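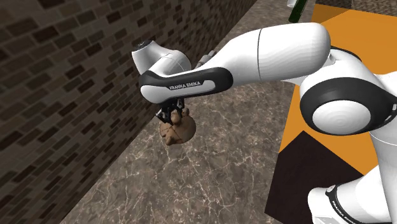
Grerklow Founders' Day Project
Progress report to the Bolis Fund, second quarter

The grant was for $1000, and we have spent $400 of it. The rest is earmarked for printing, which can't begin until the town settles which day it was founded on.

When we applied, we described this as "a modest programme of research to confirm the date of the July holiday." The modest part has held up. The shire minute books give one date for the first Founders' Day and the Trundo newspaper gives another, nine days later. Both report fine weather and a disappointing tug of war, so they may be describing 2 separate picnics.

Work completed this quarter:

The minute books have been read through to the end of the second volume. Most entries concern drains.

We have transcribed 293 letters from the Milošević papers, the family having run the store and, for a while, the post office. Eleven mention the holiday. Four of those are complaints about the band.

A draft of the booklet's first chapter is done. It covers the proclamation, the holiday's move from autumn to July (the shearing was blamed) and the years it lapsed altogether without anyone writing in to object.

Still to do: the school honour boards, the rate books and the plaque on the bridge, which carries a third date. We had hoped to leave the plaque out of it.

Spending to date went on copying fees, archive boxes and petrol to Trundo and back. Receipts are attached, except for one from the Trundo roadhouse, where the till was down.

We ask that the printing money be carried over to next quarter. The booklet's title page has a gap where the date goes, and the printer has been told to leave room for a footnote.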